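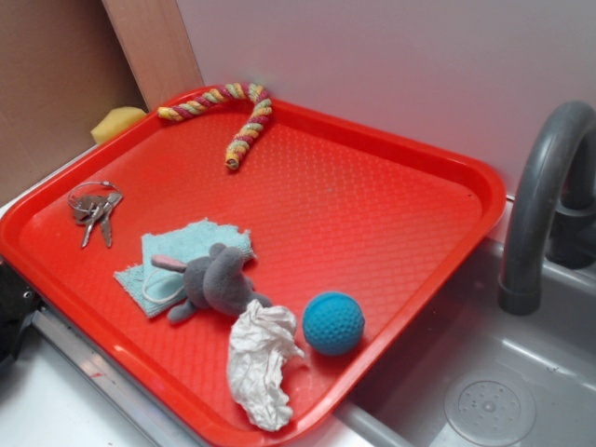

Mixed-item tray at the sink edge: keys, rope toy, folded cloth with plush mouse, tissue, dimpled ball.

Wakel W13 Soft-Tip Gripper
Item no. 2399
Status: on sale, with safety notice

The W13 is a two-finger gripper for sorting small household items from trays and counters. It handles soft and hard objects in the same run and fits the Sivora wrist plate without an adapter. Opening width is 113 mm. Fingertips are replaceable and sold in pairs.

Safety notice, 2025-09-25

Units with serial numbers below 600 may fail to release thin or soft items. The fingertip pad can peel at its lower corner and fold inward. A string, a key ring or the edge of a cloth can then catch under the pad. The controller reports the gripper as open while the item is still attached, and the arm goes on to its next move.

The fault was reported by Prapai Nilsuwan at Tiltwood, where a cloth stayed caught and pulled a loaded tray off the counter. There were no injuries. Dionysis Pappas repeated the fault on our bench with a set of keys on a split ring.

What to do
Stop the arm and switch off power before touching the fingertips.
Press the lower corner of each pad with a fingernail. If it lifts, take the gripper out of service.
Do not glue the pad back down.
Keep trays fully on the counter. An overhanging tray tips easily when an item drags.
Install firmware 1.13, which adds a release check after each drop.

Replacement pads have a clamped edge and are free for affected units. Send the serial number and a photo of both fingertips to Vitória Meireles in Wakel parts support. Pads ship from the Kouris warehouse.

In the box: gripper, one pair of fingertips, four screws, cable, hex key.
Not included: wrist plate, spare pads.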